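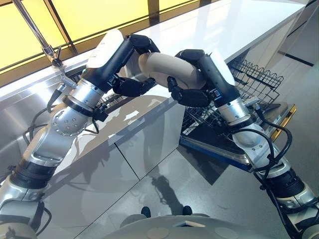

Ticket 558 – Clicks and dropouts in left monitor mix
Opened by: Ruby-Lee Goodwin
Status: Open

Hi Tsz-kin, it's me again, sorry! We rehearsed the new set last night and my in-ears started crackling halfway through the second song. It's only the left side, and only when the backing tracks are running. Drums and vocals sound lovely by themselves.

What I've tried so far:

Swapped the cable from the Priva interface to the headphone amp. Same crackle.
Borrowed our bassist's earbuds. Same again, and now he wants them back.
Raised the buffer in Huvby two steps. The clicks got further apart, but then my vocals came back late and I was singing like I'd had a few – so I put it back.
Muted tracks one by one. With 41 and 43 muted it's clean! Those are the two synth pads from the Mahuika demo.

Reply from Tsz-kin Tseng, 4:10 pm
Great digging. Can you bounce those pads to plain audio and turn the live synth off? I bet it's choking on the reverb.

Update from Ruby-Lee, 9:35 pm
Bounced both and ran the whole set. One tiny click in the Clemell cover, right at the key change, and nothing else. I'm leaving this open until we've played it at full volume on the big PA.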